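Planning the Second Bench: An Interview with the Equipment Office at Wevar

Last updated: November

When the Wevar training center approved its first bench for robot manipulation studies, the purchase request ran to a single page. The request for the second bench, now before the center's purchasing office, runs to 67 pages. Rongrong Wei, who prepared both documents, regards the difference as a fair measure of what the center has learned about buying equipment of this kind.

"The first request listed the arms and very little else," Wei said in an interview at the center. "We treated the arms as the purchase. Everything around them was supposed to come out of the general supplies account, and the general supplies account was not built for that."

The center's bench program supports staff and visiting students who study how robot arms handle household objects. Wei has managed its equipment budget from the start. She described the early period as one in which small orders arrived almost daily: cable ties, fasteners, replacement finger pads, lengths of fabric, a second power supply. None of these required approval on its own. Taken together over the first budget period, they amounted to 1584 dollars that had not appeared in any plan.

"I do not consider that a large sum for a program of this size," she said. "What concerned me was that I could not have told you in advance whether it would be that figure or three times that figure. A budget officer is entitled to ask."

The new request divides spending into four parts: arms and grippers, the structure that holds them, the work surface and its surroundings, and what Wei calls task objects. The last part covers the items the arms are meant to handle. For the second bench, as for the first, these will be mostly toy kitchen pieces.

Wei defended the choice of toys at some length. Real kitchenware was priced and set aside. A toy kettle is light, she noted, and the arms selected for the second bench carry a modest payload. Replacement is also simpler to plan. The request sets aside funds to replace 20 percent of the task objects in each budget period, a share she arrived at by going through the first bench's order history line by line.

"People are surprised that there is a paragraph in a capital request about toy vegetables," she said. "That paragraph has been read more closely than the one about the grippers."

Three suppliers were invited to quote on the arms, and two replied in full. Flukbridge offered the lower price on hardware and a service contract billed separately. Papadakis quoted a higher figure that included two years of on-site repair. Wei prepared a comparison over the expected life of the bench and found the difference between them to be small, provided that no arm required a major repair outside the service period. She has recommended Papadakis, and she acknowledged that the recommendation rests partly on judgment.

"I can put a price on a replacement joint," she said. "It is harder to put a price on a student waiting six weeks for one. I have tried to do so in the request, and I have labeled it as an estimate."

The structure proved more difficult to price than the arms. Stitby, the firm that supplied the posts and mounting plates for the first bench, no longer stocks the same parts, and a change of supplier means that the drawings must be redone. Wei has included drafting hours as a separate line. She also asked that delivery of the structure be scheduled ahead of the arms. For the first bench the order was reversed, and the crated arms occupied a shared hallway until the mounts could be installed.

Lighting and backdrop were omitted from the original request altogether. They are now listed under surroundings, with fabric for the table covering and spare material in the same color. Wei said that the researchers had asked for consistency between the two benches, so that work begun at one can be continued at the other, and that matching fabric bought later from a different lot had proved noticeably different in shade.

Asked which items she would advise other institutions to plan for early, Wei named cables first. Their cost is minor, but lengths must be settled before the structure is ordered, and the lengths depend on how the arms are hung. She named storage second. Task objects are now kept in labeled bins, with a printed inventory that is checked every Thursday, and the second bench will need shelving of its own.

She was more cautious on the question of staffing. The request assumes that existing personnel can look after both benches, with around two additional hours of maintenance each week. Wei said that she had accepted this assumption at the direction of the program and that she intended to review it after the first full period of operation.

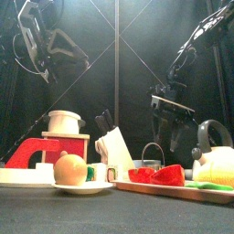

Helge Kristiansen takes a different view of the schedule, and has argued in written comments on the request that the second bench should be bought in stages, with one arm and the full structure first and the remaining arm held over to the following budget period. Staging, in Kristiansen's account, would leave room to absorb any change in the price of the service contract, and would show whether the maintenance estimate is sound before the center is committed to it.

Wei does not dispute the reasoning. Her reply, attached to the request as an appendix, points out that the Papadakis quotation applies to a pair and that single arms are priced higher. It also notes that most of the studies proposed for the second bench call for two arms working together, so that a bench with one would stand partly idle.

"If the purchasing office prefers stages, we will do it in stages," she said. "I have asked only that the structure be bought whole. We should not pay for those drawings a third time."

A decision on the request is expected before the current budget period closes. The quotations from both suppliers remain valid until then.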